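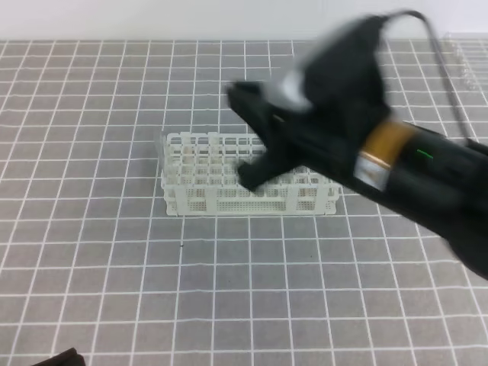 Stustdale tube rack episodes: README

Version 2 of the Stustdale set. Read the section on the reach fault before training on anything in the raw folder. Version 1 did not mark the affected episodes and should be deleted where it is still in use.

Contents

The task is picking up clear test tubes from a tabletop and placing them upright in a white plastic rack. The arm works on a gray mat with a white grid. Each episode has video from a fixed workspace camera and a camera at the wrist, plus joint positions, commanded positions, gripper opening and motor current. All of it was collected in June at the Fletby bench by Catinca Buzatu and Catinca Ardeleanu.

raw/ – everything as logged, including aborted episodes
clean/ – episodes with no fault flag
fault/ – episodes with the reach fault, kept whole
notes/ – operator notes in plain text, one file per session

The reach fault

In the faulted episodes the arm moved toward the rack faster than it was commanded to and went past its target height. The speed limit in the Zeng controller is set in the session config. After a restart the controller loaded its default limit and ignored the config, with no warning on the operator screen. The arm kept the default until someone reloaded the config by hand.

The first sign was a fingertip hitting the rack and pushing it out of place. The operator put this down to a bad approach pose and carried on. The third contact tripped the current limit at 3000 mA and the arm stopped by itself.

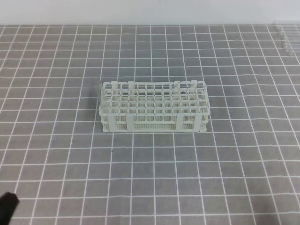 The rack position was re-measured after the stop, and the fixed camera calibration was checked against the mat grid. The calibration had not moved. The rack pose stored for the rest of that session is the new one, so do not reuse the pose from the session header. Read rack_pose from each episode.

There were no injuries and no glass was broken. The operator was outside the reach line, but one tube had been set down by hand less than a minute before the first contact. We treat this as a near miss.

What changed

The controller now reads back the speed limit before every episode, and the logger refuses to start if the value differs from the config. The limit for this task is 15 percent of full speed near the rack and 80 percent in open space. Hands stay off the mat unless the arm is in hold. Any contact with the rack ends the episode, even a light one. 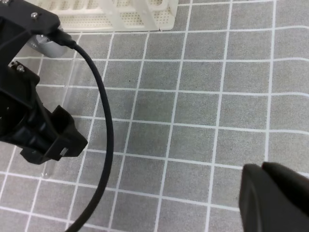 Wrist camera view, with the rack at the top and part of a clear tube near the fingertip.

Known problems

Clear tubes are hard to see against the gray mat in both views. Some labels for tube position were placed by hand and can be off by a few millimeters. The field tube_visible was filled in by one person and has not been checked.

Wrist video lags the joint log by around 2 frames in the early sessions. The offset is in the episode metadata and has not been applied to the files.

The fault flag was set from the logged speed limit. Episodes with a missing limit value are in raw/ only. A few of them look normal in the joint data, but we can't confirm it.

Use

Use clean/ for policy training. The fault/ folder is meant for work on contact detection and stop behavior. Do not mix the two without keeping the flag.

Report labeling errors to Catinca Ardeleanu through the Brirninent tracker, with the episode number and the time in the clip. Questions about the controller go to Catinca Buzatu.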